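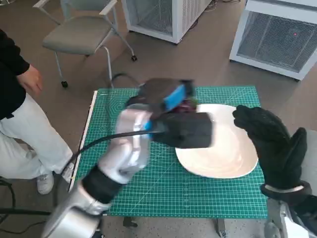 写真:Troels Kvaran

件名:Re: [食器共有ML] 白い楕円皿のくもりと、作業台に敷くもの
差出人:Asnakech Negash

Liyaさん、みなさん

返信が遅くなりました。質問が二つあったので、引用しながら順に書きます。

> 2021年8月27日、Liya Feyisa:
>
> 先週の昼食会で借りた白い楕円皿を返却前に見ていたら、真ん中あたりに灰色の細い線が何本か出ていました。スポンジで洗っても残ります。釉薬が傷ついたのでしょうか。弁償が必要なら一枚1,600円と規約にあるので、その分は払います。
>
> もう一つ、奥の部屋の小さい机で皿を拭いたり磨いたりするとき、下に何を敷けばいいですか。机に直接置くと滑るし、布巾を敷くと一緒に動いてしまいます。緑のカッティングマットを使っている人がいましたが、あれは工作用の備品ですよね。皿に使っていいのか分からなかったので、私は新聞紙にしました。
>
> Liya

まず弁償は不要です。灰色の線はほぼ間違いなくメタルマークです。ナイフやフォークの金属が釉薬の表面にこすれて残ったもので、皿が削れた跡とは違います。爪でなぞって引っかかりがなければメタルマーク、引っかかれば傷と考えてください。Liyaさんが返却した皿は私も棚で確認しました。引っかかりはありませんでした。

## 楕円皿の洗い方

共有棚の楕円皿はWanuvuraの大皿で、縁がゆるく波打っているものです。浅くて大きいので、丸皿と同じ持ち方をすると片側が下がります。流しの中で片手で支えるより、平らなところに置いて洗うか磨くほうが安定します。

普段の汚れは台所用洗剤と柔らかいスポンジで足ります。青いスポンジが皿用です。鍋用のたわしは皿に使わないでください。つやのある釉薬なので、硬いもので毎回こすると細かい傷が増えて、そこに色が入ります。縁の波の内側には油が残りやすいので、真ん中を洗ったあと、縁に沿って一周してください。裏の高台の内側も忘れがちです。

メタルマークが出たときの手順は次のとおりです。

1. いったん普通に洗って、油分を完全に落とす。
2. クリームクレンザー(棚の下段にあるCovulanoの容器)を小豆一粒ほど、湿らせたスポンジの柔らかい面に取る。
3. 線の上だけを小さく円を描くようにこする。強く押さない。
4. 一度すすいで明るいところで見る。残っていたらもう一回だけ繰り返す。
5. よくすすいで、乾いた布で拭く。

二回やっても消えないものは、そのまま棚の右端に置いて、私かIbsa Dinsaさんに知らせてください。重曹のペーストで落ちることもあるのですが、つけたまま忘れて固まった皿が去年あったので、こちらで引き取っています。

絵付けのある皿と金の縁のある皿には、この方法は使わないでください。クレンザーで模様が薄くなります。該当するのはDedovの小皿のセットだけです。

## 作業台に敷くもの

緑のカッティングマットは皿に使って構いません。もともと工作用に買ったものですが、表面が少し引っかかるので皿が滑りにくく、机の上に敷いておけば高台で天板をこすることもありません。冒頭の写真も、小さい机にマットを敷いて楕円皿を置いたところです。あの大きさの皿なら、だいたい真ん中に置けば安定します。

気をつけてほしいのは次の点です。

- マットに熱い皿や熱湯を載せない。反ると元に戻りません。
- 使う前に表面を拭く。工作のあとの紙くずや、折れたカッターの刃先が残っていることがあります。
- クレンザーがついたら、濡れ布巾で拭き取ってから片づける。
- 乾かすときは平らに置く。立てかけると曲がります。

Liyaさんの新聞紙でも傷はつきませんが、湿ると白い皿の裏にインクが移ることがあるので、次からはマットを使ってください。

奥の部屋は床がカーペットなので、水を張った洗い桶は持ち込まないでください。水を使う洗いは流しで済ませて、机ではスポンジを固く絞ってからの部分磨きと、拭き上げだけにします。カーペットにクレンザーが落ちたら、こすらずに乾くのを待って掃除機で吸うと取れます。濡れたまま拭くと白い跡が広がります。茶色がかった灰色の床なので、白い跡はかなり目立ちます。

## 棚への戻し方

共有棚の食器は全部で154枚になりました。Getachew Wubshetさんが数え直して、台帳も更新済みです。台帳の数字と棚の札が合わない場合は台帳を正としてください。

楕円皿は重ねても5枚までです。縁が波打っているので、向きをそろえないと上の皿が浮いて、横から触ったときにずれます。長いほうを棚板と平行にして、間に薄い布か紙を一枚ずつ挟んでください。挟む布は引き出しに入っています。足りなければキッチンペーパーで代用できます。

Vukadinovićの深皿は隣の段に移しました。楕円皿の上に載せると釉薬に丸い跡がつくので、混ぜないでください。

## 次の点検

9月に一度、全部の皿を出して点検します。日にちはまだ決めていません。欠けがないか縁を指で確かめて、メタルマークのあるものはその場で落とします。スポンジは新しいものを用意しますが、拭き上げ用の布が足りないので、家に余っている綿の布があれば持ってきてください。タオル地は毛羽が皿に残るので、平織りのものが助かります。

それから、流しの横に置いてあるスポンジのうち、角がちぎれているものは床拭き用に回します。皿用と混ざらないように、端を斜めに切って別のかごに入れておきます。

手順について違うやり方をしている方がいたら、このスレッドに返信してください。重曹の分量については、Ibsaさんから別に書いてもらう予定です。

Asnakech Negash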